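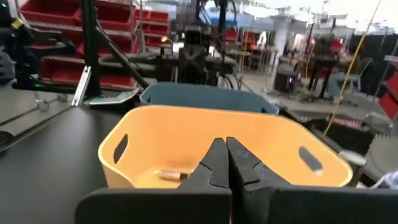 A two-finger gripper above a yellow bin at the Hatisden test floor.

Hatisden Releases Results of Bin-Handling Trials for Home and Shop-Floor Chores

Share 28 | Comments 2

LIRNARD, 15th September – Hatisden today released the results of a bench study that asks how well current robot arms can do a simple, common chore: taking small items out of one bin and putting them in another. The arms completed 679 of 1000 attempts without help from an operator. Hatisden does not consider that rate high enough for unattended use in a home or a shop.

The trials, known as the Batista series, began in June. Each attempt started with a single small item in a plastic bin on a tabletop. The arm had to find the item, close its fingers on it, lift it clear of the rim and release it in a second bin. An attempt was scored as complete only if the item came to rest inside the second bin. Attempts in which an operator stopped the arm, moved the item or restarted the software were scored as failures, including those that would probably have finished on their own.

Most failures took place during the grasp. Short, round-sided items tended to roll when the first finger touched them, and items lying against a bin wall left too little room for a finger to get behind. A smaller group of failures came from the lift, when an item held near one end turned in the grip and fell back. Errors in the final release were rare.

The arms were also slow. A single transfer took up to 28 seconds, measured from the start of the reach to the release. A person doing the same work by hand was faster in every comparison run. Hatisden notes that speed was not tuned for this study, and that approach speed was held low to limit damage to the fingers and bins.

The company draws a limited conclusion for household work. Picking up after a meal, sorting a drawer or clearing a floor all involve mixed items in unknown positions, and the Batista series did not test any of these. Shop-floor kitting, in which the parts are known and the bins stay in fixed places, is closer to the test conditions. Hatisden considers supervised kitting practical for some parts now, provided that a person is available to clear failed grasps.

A second series, named Prevent, will look at failed grasps only. It will test whether an arm can tell that it has missed an item before it begins the lift, and whether it can try again without an operator. Bin shapes and item types will stay the same as in Batista so that the two sets of results can be compared – the control software will be the only change.

The scoring rules and a table of results by item type are available on request from the Hatisden press office in Lirnard.

About Hatisden

Hatisden develops and tests arm control software for light handling work. The company does not make arms or grippers.

Search press releases Enter keyword Go

Contact the press office | © Hatisden. All rights reserved. | Back to top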